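Print | E-mail this to a friend

Can the Tesier do my chores yet? A long review from a short relationship

October 2022

I should say up front that I wanted to love this thing. I hate kitchen cleanup more than any person should, I have been waiting for a robot to take it off my hands since I was a kid, and when Firkent told me I could have a proper go on the Tesier, with the good software and as much time as I liked, I cleared my calendar and skipped lunch. So if this review sounds a little let down in places, that's where it's coming from. I showed up rooting for it.

If you haven't run into it, the Tesier is a two-armed machine that works at a table. The one I used had a gripper on the left arm and a hand with jointed fingers on the right. You can't just go buy one. Firkent rents them at $785 a month, mostly to labs and a few small shops, and they are starting to make noises about homes. Noises is all they are so far. I asked when and got a smile.

My first attempt was back in May, on the old software (they call it Noh, and the new one is Astus, and no, I don't know who picks these). I never wrote that visit up because there wasn't much to write. It moved like somebody reaching around in a dark closet. I tried to get it to clear a table and gave up on the second item. Astus is a whole different experience, and if you read some grumpy comment about the Tesier from the spring, I'd set it aside and start over.

OK, so what did I ask it to do? I brought a list from home. Put food on a plate. Clear the plate. Wipe the table. Fold a dish towel. Sort a handful of silverware. Then for the shop-floor side, because my brother runs a small packing business and made me promise, I brought a bag of his hardware and some of the little cardboard boxes he ships in. Nothing fancy. If you had a teenager and a twenty dollar bill you could get the whole list done before the pizza came.

The getting started part is better than I feared. The guide is 63 pages long, which made my heart sink, but most of that is safety and I only needed the first chapter. You pick the job on a tablet, you show the machine the stuff, it thinks, and it goes. From a cold start I was running my first job in 12 minutes, and a fair chunk of that was me poking at the wrong menu. Jin-sol Ji, who looked after me for the day, let me make my own mistakes and only stepped in when I was about to erase something. I appreciated that more than any feature!

Plating was the one I cared about most. It sounds like nothing, right? Pick up food, put it on the plate. But it's soft, it rolls, it's a different shape every time, and it's what you do in a kitchen all day long. If a machine can't do this then I don't really care how nicely it stacks blocks.

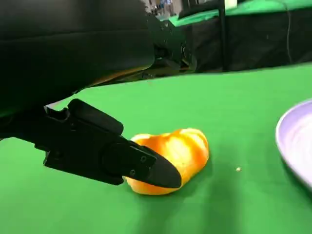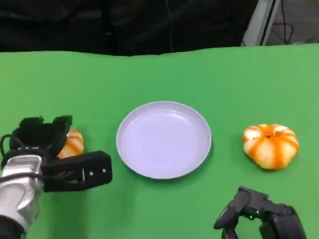
Plating practice on the Tesier.

Results on this were a lot more mixed than the sales video would have you think, but they were real results. When it got a good hold first time, it was lovely to watch, slow and sort of careful, and the food went down on the plate gently enough that I'd have eaten it. When it didn't get a good hold, it pushed. It would nudge the food a little ways along the table, stop, think about it, come at it from another side, and nudge it again. A couple of times it chased the same piece so far that I had to hit pause and put everything back. I wanted so badly to just reach in.

Pressure is the big thing, I think. With hard items it never seemed to worry, and with soft ones it was either too shy or a touch too keen. I asked Jin-sol if you could set it lighter and yes, there's a slider for it, buried in a second menu under a name I would never have guessed. Turning that down made the bruising better and the dropping worse. I went back and forth on it for ages and landed a bit left of center. Firkent, if you're reading, please put that slider on the front screen, it's the only one I ever wanted.

Oh, and it's slow. I know everybody says this about robots, but you have to sit there to feel it. I could have plated the food, eaten it, and washed the plate in the time it took for one good placement. For a while I thought that wouldn't matter, since I'd be off in the other room with my feet up. Only I wouldn't be, would I? Not while it still needs somebody to hit pause.

Clearing the plate went better. It's the same motion backward, more or less, and a trash bowl is a bigger target than a plate. I gave this one a solid pass. It did leave crumbs and little scraps behind, and it had no idea they were there, or no interest in them. Which brings me to wiping.

Wiping was bad. I'm sorry, it was. It held the sponge fine and it made these long, confident strokes that took in most of the table and missed the actual mess. Then it pronounced itself finished, with a cheerful little tone. I laughed out loud and then I redid the job by hand. My husband has been accused of the same technique but he at least looks guilty.

The towel was the surprise of the day. I fully expected a disaster and I got a folded towel. It wasn't a pretty fold, and one corner stuck out like a tongue, but it was in quarters and it was flat and I'd have put it in the drawer. It used both arms together for that, and that's when I got a little thrill, because it's the first time it felt like it was doing something the way I'd do it. I made it fold that towel over and over. Then I tried my own towel from home, a thick one with a fringe, and we were right back to the dark closet.

Silverware: forks and spoons fine, knives I was told not to try, teaspoons kept ending up with the forks. I'd call it half a job.

Now for my brother. I set out his hardware, big bolts and the matching nuts, and his boxes, and asked for a bolt and a nut in each box, lids closed. There were 24 boxes in the bundle he gave me, and I let it run the whole bundle while I had some coffee. This is where the Tesier makes sense to me. Same bolt, same box, same spot, again and again. It got into a rhythm and stayed there. The nuts gave it some trouble when they were lying flat, and it squashed one lid, but I came back to a row of packed boxes that I had not packed and I felt, briefly, like the future had shown up.

He asked me if he should rent one. I told him to wait a year. For what it costs a month he can get a lot of hours out of a person who will also answer the phone and notice when a box is torn. But if he had one dull job that ran all night, I might have said yes, and I would never have said that in May.

A few small things, in no order. It's quieter than I expected, about like a dishwasher in the next room. The tablet is nice and bright but the cord is too short, so you end up standing in one place like you're at a pay phone. The tone it makes when it's done is the same one it makes when it has given up, and I'd like a word with whoever decided that. Cleaning the gripper after food is a fiddly job with a cloth and a toothbrush, and you do have to do it, or it gets sticky and starts dropping things. So yes, I spent part of my afternoon doing chores for the chore robot. The jointed hand I mostly left alone, apart from the towel. It has more settings than I had patience for, and Jin-sol said most renters stick with the gripper for the first few weeks anyway.

Help is good. I e-mailed a question the next morning about running a job twice without setting up again (you can, hold down the start button) and had a reply before I'd finished breakfast.

I'm giving it three stars out of five as a shop tool and one and a half as a house tool, with an extra half star I'm keeping in my pocket for that towel. If you're a lab, or you've got a nice boring job and a patient employee, go ask for a trial, and ask for Astus by name, because some of the rental units still go out with Noh on them and you'll hate it. If you're like me and you just want the kitchen done, keep your sponge for now.

I've asked to come back when the next software is out. I'm bringing the fringed towel.

Print | E-mail this to a friend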